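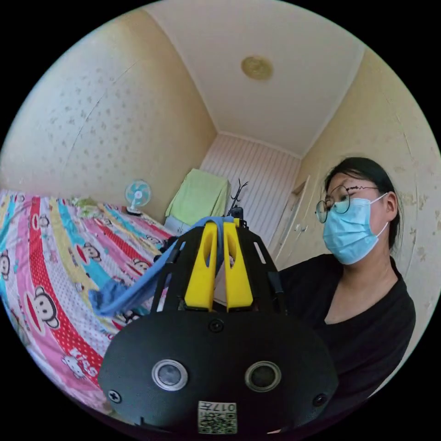 Pre-purchase inspection, used grand piano, Clencombe store, 10 Apr 2020. Maker's name on the fallboard is Adier; the plate carries the Steinarsdóttir foundry mark. Case dusted before inspection with a dry cloth. Any plain one will do provided it carries no polish or silicone. Lid raised on the long prop for all items except 1 and 2.

1. Lid hinges and pins: PASS
Both hinge pins fully seated. One screw in the rear hinge turns without biting. Plug and refit before the lid is next opened to full height.

2. Legs, lyre and casters: PASS WITH COMMENT
Leg plates tight. Left front caster does not swivel. Lyre braces present, one with a replacement screw of the wrong length.

3. Soundboard: PASS WITH COMMENT
One hairline crack in the bass, nearly 15 inches long, following the grain. No buzz when the bass section is played hard. Ribs checked from below with a flashlight – no separation at the crack.

4. Bridges: PASS
No cracks between bridge pins on the treble bridge. Bass bridge apron glue line is clean.
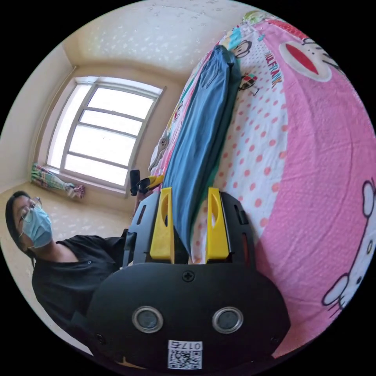
5. Pinblock and tuning pins: COMMENT
Torque sampled across all sections. Most pins hold well. A group of 8 in the low tenor is noticeably softer than the rest and should be tested again after the first pitch correction. Do not drive the pins deeper without first checking the clearance of the coils above the plate.

6. Strings: PASS WITH COMMENT
Treble wire has light surface rust, not pitted. Bass strings appear to be a later set; three have a dull tone and should be replaced. Dampers seat evenly except at the break.

7. Hammers: PASS
Grooves are moderate and there is enough felt left for one reshaping. Shanks straight.

8. Action: FAIL
Action is a Sumano replacement set on the original frame. Repetition is slow in the top two octaves. Let-off is uneven and several jacks return late. Center pins need to be checked for tight bushings before any regulation is quoted.

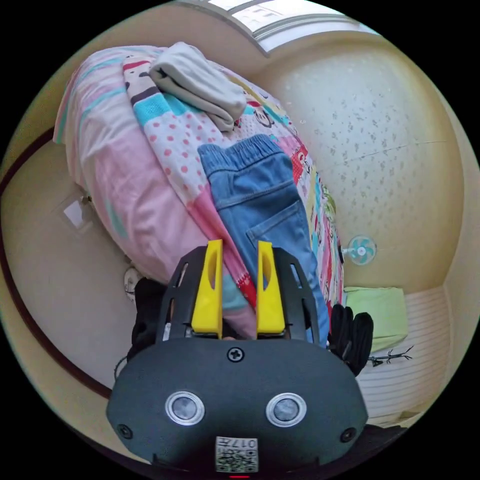
9. Keys and keyframe: COMMENT
Key dip varies by more than is acceptable between the ends and the middle. Front rail bushings worn. Keyframe knocks on the right side – bed the frame first, then level.

10. Pedals: PASS WITH COMMENT
Sustain pedal has lost motion. Una corda returns fully. Sostenuto catches all dampers but releases with a click.

11. Pitch: COMMENT
Flat throughout, worst in the treble. Allow for a pitch raise and two tunings. Last entry on the card inside the case is marked December, no year.

Summary
Structure sound. Item 8 must be cleared before sale. Allowance for items 2, 6 and 10 combined: $270, parts and labor, action work excluded. Item 5 to be signed off separately after the second tuning.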